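About Kuvton

Kuvton compiles and checks public health surveillance data for county and hospital clients. The company was set up in Isthorpe by Sun-ja Gil and Lambros Theodorakopoulos and now has 16 staff in three offices.

Each reporting day we collect bed occupancy, lab-confirmed case and staffing figures from 600 facilities. Records are matched, screened for duplicates and released in three file formats. Late reports are added to the date of admission, and revised totals are flagged.

Mehwish Mohmand directs data quality. Cường Trịnh handles facility enrollment and access requests. Methods notes were last updated September 28, 2024.

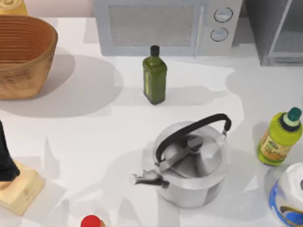
Countertop with kettle, microwave and woven basket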